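From: Lewis
To: Graltadon household goods repair list
Date: March 26, 2019
Subject: Re: Loose legs on plastic step stools

4 replies | 34 views | Share

> I have a white plastic stool with four push-in legs and one of
> them has worked itself loose. It came with the place when we
> moved in last September, so no box and no instructions. I can
> pull the leg most of the way out by hand. Is it worth gluing,
> or do I throw the thing out? Also, does anyone know if the legs
> on these are all the same, or is there a left and a right?

I would not glue it yet. Most of these stools go together with a plain friction fit, and a leg gets loose when it has been picked up by the leg too many times or dragged across a floor with somebody's weight on it. Get it upside down on a table first, with something under the seat so the top doesn't get scratched. An old sheet of plastic is fine if you smooth it down, although the stool will slide on it more than on cloth.

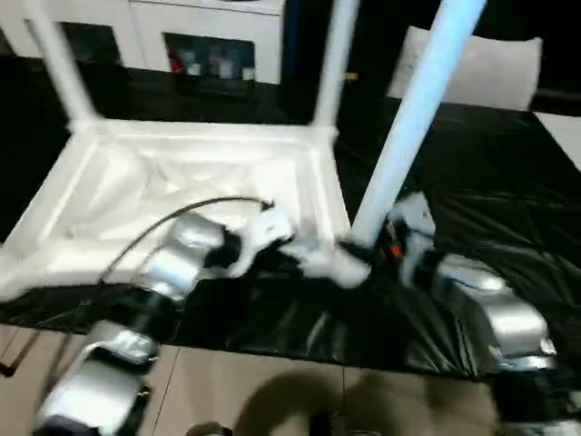
Stool upside down on black plastic, legs up.

Once it's over, push each leg toward the center and then away from it. A good leg flexes a little along its whole length. A bad one tips at the bottom, right where it goes into the seat. Mark the bad one with tape, and put a second piece of tape on the seat beside it so the same leg goes back in the same hole. On the Kido stools the legs are all the same. On the older Skalley ones they are not, and the number molded into the end of the leg has to match the number in the socket. I don't know which kind you have, so check for numbers before you pull more than one.

Pull the loose leg straight out with a slow twist. Wipe the end of it and the inside of the socket with a damp rag and let both dry overnight. There is usually a ring of gray grit in there, and that alone can keep the leg from seating all the way. If it is still loose when dry, wrap the end with one turn of plumber's tape and try it again. Two turns was too much on mine and I had to pick it all off with a knife. 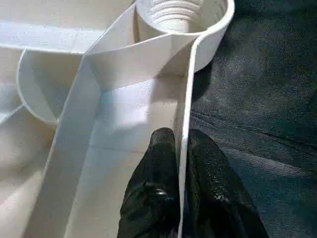 Small parts are what I lose on every one of these jobs. The rubber feet come off, the tape goes missing, and if your stool has screws you will be looking for one under the stove. I keep a divided plastic tray next to me and never put two kinds of thing in one section. The round holder with the ridges inside is good for the feet, as long as they are small enough to come out again – I had to dig one out with a pencil. Screws go flat on the floor of a rectangular section where I can get a finger under them.

When you put the leg back, hold the seat close to the socket and push from the bottom of the leg, near the seat. Pushing on the far end just bends it. Lean on it until it stops moving, then turn the stool over on a flat floor and press on each corner. If it rocks, the leg is not all the way home.

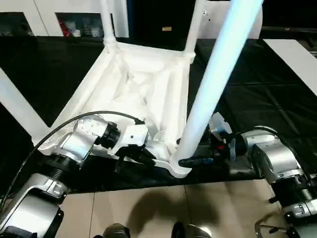
Can I still stand on it after a leg has come loose once?

Only if the socket has no crack in it. Run a fingernail around the inside edge, and if it catches anywhere, use the stool for plants.

As for glue, I tried it on one stool and it held for 40 days, then let go while I was changing a bulb. I have not used it since. If the tape doesn't hold, write back and say whether the socket is round all the way or has a flat side – that makes a difference to what you can pack it with.

Lewis

Recent messages on this list
Squeaky drawer runners, again
Which rubber feet fit Skalley stools?
Re: Re: Drying rack hinge snapped
Kido shelf pegs, 852 spare, free to pick up
Getting old tape residue off white plastic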